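Chapter 4
Showing Before Telling

When I first tried to get a machine to pick something up, I did it the way I'd been taught, which was to write everything down. Move here, lower by this much, close, lift. I had a second-hand arm bolted to a bench in the back room at Gimham, and after a fortnight of typing I could make it lift one mug from one spot. Then I moved the mug a hand's width to the left and the arm closed, very confidently, on thin air.

I tell you this because the whole of this chapter grew out of that mug. There's another way to go about it, and it starts with you doing the job yourself while something keeps a record. You pick up the mug. You pick it up again from the other side, a bit slower, a bit clumsier. Do that enough times and a learning program has something to chew on – what the gripper could see, where it was, how wide its fingers were open, all tied together moment by moment.

There are two main ways of doing the showing, and we'll spend most of our time on them. In the first, you steer a real robot from a distance, with a joystick or a pair of handles or a smaller copy of the arm (this is teleoperation, and section 4.3 is all about it). In the second you leave the robot out of it altogether and carry its hand around in yours. You hold a gripper with a camera on it, walk up to whatever needs moving, and move it. I've a soft spot for this one! It's cheap, it goes anywhere you can go, and you can do it in a bedroom as easily as in a lab.
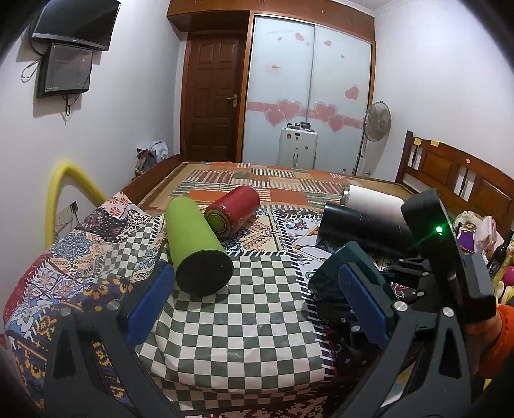

Why bother with a gripper at all, when you could just film somebody's bare hands? The robot hasn't got bare hands. It will have two fingers that open and close, and if the person showing it has five fingers and a thumb they'll do all sorts of clever things it can't copy. Holding the gripper keeps you honest, so to speak, and the recordings come out in a form the machine can use.

Now, bottles. I come back to bottles over and over in this book, and my students at Salandale used to groan about it, but they really are a lovely thing to learn on. They roll. They're shiny in places and dull in others. Lay one down and it matters a great deal which way it's pointing, as you can grip it nicely across the middle and hopelessly along its length. Put two of them side by side and you've got to think about where the second finger is going to fit before you've even reached out. You'll do that thinking without noticing, and the great thing about a demonstration is that some of it gets into the recording anyway, in the way you turn your wrist on the approach.

Soft surfaces make it more interesting still. A table pushes back when you touch it, and a mattress gives, so the fingers can dip a little lower than you'd dare on wood. If every one of your recordings is made on a hard bench, don't be surprised when the robot is timid on a bed (or the other way round, which is worse, and dents things).

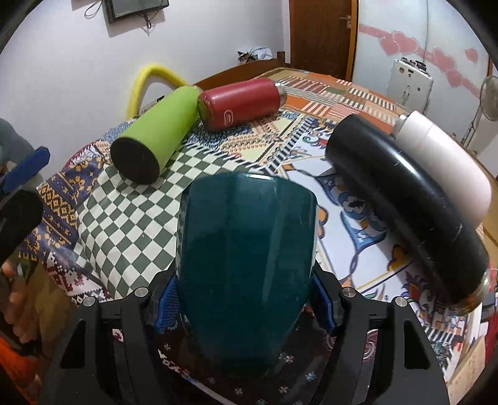
The same goes for how a bottle is held once you've got it. Lifting is only half the job, and a learner that has never been shown the second half will stand there holding its prize for ever. So I carry on past the lift, every time, through the turning and the carrying and the setting down, and I don't stop recording until the fingers are open again and well clear.

For the Heffernan exercises at the end of this chapter you'll be working with 400 recordings, which is a modest pile. I've kept it modest on purpose so that you can watch a good share of them yourself, and I do want you to watch them. The bigger Aleleck set in chapter 7 has 3010, and by then you'll be glad of the practice. Have a pencil handy and jot down anything that looks odd to you – a long pause, a second try, a grip that slips. We'll start with the pauses in section 4.1.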